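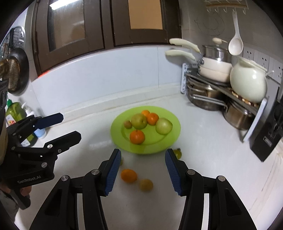 2 min read

How to Sort and Set Out a Plate of Mixed Fruit

A plate of fruit on the counter gets eaten faster than a bag of fruit in the refrigerator. It also goes bad faster if it is put together carelessly. These steps cover a small household plate of mandarins, pears, and kiwi or other small fruit. The same method works for apples and plums.

What you need

One wide plate with a rim
Two clean dish towels
A paper bag for anything unripe
The fruit

A plate is better than a deep bowl for this. In a bowl the bottom layer gets squashed and you forget it is there. A bright color such as lime green also makes the fruit easy to spot from across the room, but any color will do. I use an old one from Herklow that has no chips in it yet.

Step 1. Clear a stretch of counter

Pick a spot away from the stove and out of direct sun. Keep it clear of the dish rack too, or the fruit will get dripped on every time someone puts a pot away. Wipe the counter and dry it with the first towel.

Step 2. Take everything out

Empty the bags onto the counter and take off any nets, ties, and stickers. Fruit rolls, so lay the second towel down if your counter has a slope. Mine does.

Step 3. Check each piece

Pick the fruit up one at a time and turn it over. Use your fingertips and press lightly near the stem.

Mandarins should feel heavy for their size. A loose skin is fine. A soft wet patch is not, and that one goes in the compost along with anything it has stained.

Pears ripen from the inside out. If the neck gives a little, the pear is ready. If the neck is hard, put it in the paper bag and look again the next day. Small dark specks on the skin can be left alone. Large brown areas that feel soft mean the pear should be cut up today.

Kiwi should give slightly all over. Hard ones can go in the same bag as the hard pears.

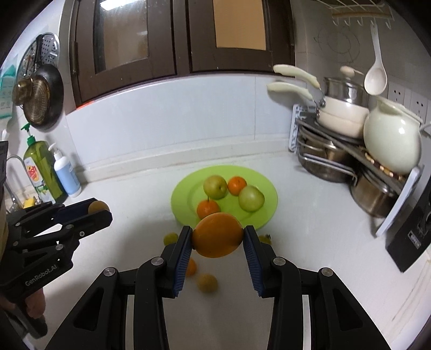
Check the loose fruit piece by piece before you settle on what goes on the plate.

Step 4. Build the plate

Start with the biggest pieces. Set the pears down first, a little apart from each other, on their sides if they won't stand. Fit the mandarins into the gaps. Small fruit goes at the outside where it can be picked up without moving the rest.

Keep it to one layer. On a medium plate that means six pieces or so. Leave the rim bare so you can lift the plate without pushing something off.

Step 5. Deal with the extras

There will usually be a few pieces left on the counter. Sort them like this:

Ripe and sound: refrigerator drawer, to refill the plate later.
Hard: paper bag, top folded over.
Bruised: cut up and eat, or cook.

For bruised pears I trim off the bad parts and simmer 100 grams of fruit with 30 milliliters of water until it goes soft. A Cillari saucepan, the small one, is the right size. It keeps for 2 days in the refrigerator and is good on oatmeal.

Washing

Wash fruit when you are going to eat it. Water left around the stems helps mold along. If you prefer to wash it all at once, dry every piece fully before it goes on the plate.

Keeping it going

Look the plate over each morning and turn the pears. Take out anything soft. Every 2 days, empty the plate, wash it, and start again from Step 3 with whatever is left plus refills from the drawer.

Related pages
Storing citrus through the winter
Cleaning and lining a Pritidow produce drawer
The Appiah pear cake, with less sugar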